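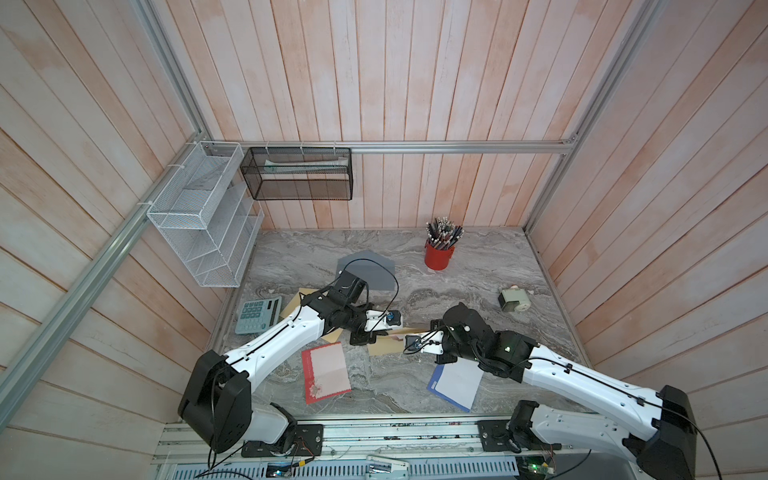 Jan 28, 2019

Forum prep, Skollgate session on northern ports. Registration list closed at 319 names, against 175 at the same point in December. The plenary hall seats 900, so no change of venue.

Programme draft 3 circulated. Laiba Ghauri moved the ice navigation panel to the afternoon – the Vrabec delegation lands late in the morning. Translation booths tested on channels one and two. Channel two hums when the stage microphones are live. Jayson to swap the cable and retest.

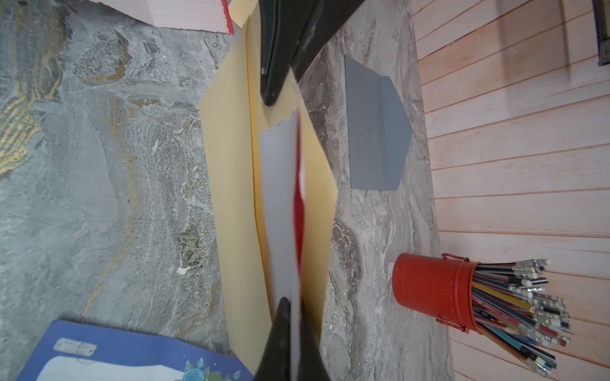

Channel three not tested yet, waiting on receivers from Trallar. Badge printing starts once Giorgia Greco confirms the spelling of the ministry titles.

Open: seating plan for the signing, parking passes, final text of the shipping resolution (K. Buenaventura has the latest copy).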